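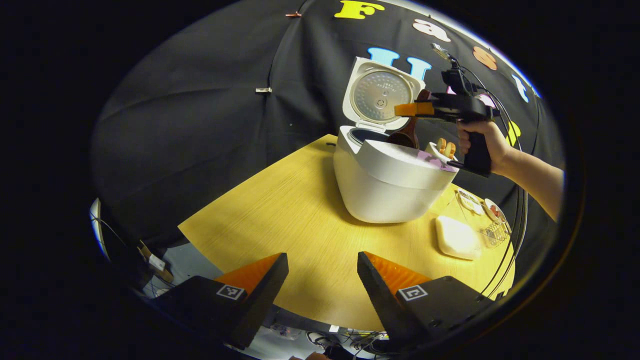
Do I need to know how to code before I join?
Most of us didn't. You need a free evening and some patience with screws, and the rest you pick up from whoever is sitting next to you.

Hi! I'm Ntombi Masilela and I run the Kikwood Robot Club with Keabetswe Buthelezi, who teaches math upstairs and has a much tidier desk than I do. We started with 6 students and one table, and now we're up to 30 (the table situation has improved too, a bit).

What we do these days is kitchen jobs. Scooping, stirring, putting lids back on, passing things from one side of the table to the other. It sounds small until you try it with a gripper in your hand in place of your fingers, and then you find out how much your thumb has been doing all these years! Rice is our big thing this term. A paddle wants to twist the moment you squeeze it, so we've had long arguments over finger pads, and I lost most of them.

New members spend their first 2 sessions just using the hand-held grippers. Pick up a spoon, put it down, pick it up again. After that you join a team. Định Âu looks after the build team, who print and fix the fingers, and Benedita Brandão has the software team, who go through the recordings and work out which tries are worth keeping. You can switch whenever you like, and plenty of people do.

In January we go to the Lestov student meet, where every team gets 40 minutes at a table and a task they haven't practiced. Last time we came home with no prize and a whole notebook of ideas, most of them Benedita's.

We meet after school in the Ntuli Building, ground floor, second door past the stairs. It's free, tools are provided, and long hair gets tied back. Come at 4 if you want a quiet look at things first, or at 4:30 when everyone's there and it gets loud.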